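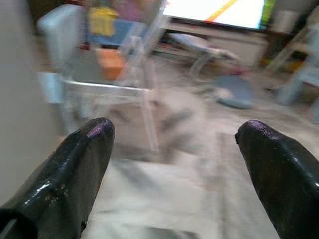 Figure 1. Wrist camera view while the arm was moving, fingers open, living room floor and television behind.

Gathering demonstrations for a tidying task in a home setting

Student project report
Sumaiya Wickramasinghe and Tharindu Karunaratne

1. Background

Our project was to collect a set of examples that a learning system could use to pick small things up from a floor and put them in a container. The training itself was done by another pair on the course, so this report covers the collecting only: how we set it up, what we recorded, what we threw away and what we would change.

Last year's group worked at a bench in the lab with a plain grey sheet behind everything. Their system did well on the bench and poorly anywhere else. Our supervisor asked us to record in a furnished room instead, with ordinary chairs and daylight, and to leave the furniture where it was unless it blocked the arm.

2. Equipment

We used the department's Drumo arm on its wheeled base with a two-finger gripper. A small camera is fixed at the wrist and looks out past the fingers, so both fingertips stay in view. The recording program is called Grato and was written by an earlier student. It saves the video, the joint positions and the gripper opening together. We drove the arm with a hand controller from a desk behind it.

Grato has one habit that cost us time. If the disk is slow it carries on recording the joint positions but drops video without a warning. We lost most of a Tuesday to this before Tharindu compared the lengths of the two files. After that we ran a short check at the end of every session.

3. Method

Each example started with the arm in its rest position and one object on the floor. The driver moved to the object, closed the fingers, lifted it, carried it to the tub and let go. The second person placed the objects, started and stopped the recording, and wrote a line in the log. We swapped jobs every half hour – driving for longer than that made both of us careless.

The objects were soft toys, wooden blocks, rolled socks and plastic cups. Starting places came from a list we had made in advance, as otherwise we would have kept choosing the easy spots in the middle of the floor.

Failed grasps were kept if the driver recovered and finished the task. We stopped and marked the example as bad if the object rolled out of reach, if the base had to be moved, or if somebody walked through.

4. What we collected

The plan was 800 examples. We finished with 252 that passed our checks. The plan had allowed 90 seconds for each one including the reset, and this was far too short once the log, the file check and the swaps were added. Charging the base also took longer than we had been told.

5. Blur and glare

Figure 1 is typical of the frames we argued over. The fingers are fairly sharp, but the room beyond them is smeared. The chairs and the low white stool can still be made out, while the joins in the floor tiles nearly disappear. The television is washed out almost to white, and there are bright reflections on the black fingers as well.

Sumaiya wanted to remove every stretch of video like this. Tharindu wanted to keep them, as the finished system would see the same thing whenever the arm moved quickly. We asked Dr Dekker, who suggested keeping them but giving each frame a blur score so the training pair could decide. We did this with a short script. It works on the whole picture, so sharp fingers can hide a badly blurred background, and a version that ignores the area around the gripper would be better.

For the later sessions we also drove more slowly on the approach. The video was clearer, but the movements became hesitant, with small stops before each grasp. We noted the change of style in the log so that the two sets could be kept apart.

6. Labelling

Each example was given an object name, a result and a note on any recovery. We labelled the first batch separately and then compared. Most of the differences were about what counted as a recovery. We agreed that opening the fingers again after touching the object was a recovery, and that a pause on its own was not. The first batch was then labelled again from the beginning.

The labels are kept in a plain text file beside each recording. We tried the Plernamier labelling tool first, but it needed the video in a different format and the conversion changed the timing slightly.

7. Changes for the next group

Check the video length against the joint file after each session. Fix the exposure on the wrist camera before starting; ours was on automatic for the whole of August and the brightness shifts whenever the arm turns towards a window. Write the definition of a recovery before labelling anything. Book the room for twice as long as seems necessary.

The recordings, logs and blur script are on the project drive under Drumo floor pickup. The bad examples are in a separate folder and have not been labelled.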